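Sudthorpe Demonstration Sessions: Questions We Keep Getting

What counts as one example?
One task, start to finish, recorded as one episode. Picking up a stem, dropping it and swearing at it is also an episode, though we file it under a different heading.

How many do you have?
1,794 at last export. The Zemen training runs want more. They always want more.

How long is a session?
Two hours, with a break of 10 minutes in the middle. Operators who skip the break produce episodes that look like somebody skipped the break.

Do I need experience?
No. The first 37 episodes from any new operator are kept out of the training set, so please be as bad as you like early on.

Why artificial flowers?
Real ones wilt, shed and drink. The fake kind can be put into a vase all day and still be fake at closing time. They are also awkward in useful ways: stems tangle, leaves get in front of the wrist camera, and petals bend when touched.

Should I redo an episode if it looks messy?
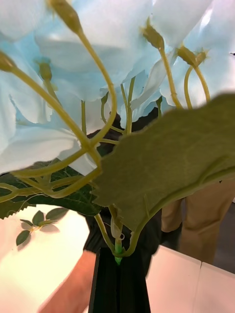 Please don't. If the stem ends up in the vase, keep it, even if you took the scenic route. A model that has only seen tidy approaches has no idea what to do with a big leaf in its face. Mark it as a success and move on – the reviewers at Geltosov will argue about it later.

What if I bump the vase?
Set it upright, press the reset pedal and start a new episode. Leave the old one in, tagged "contact."

Can I listen to music?
Yes, one ear only. The Szűcs controller beeps before it faults, and it beeps quietly.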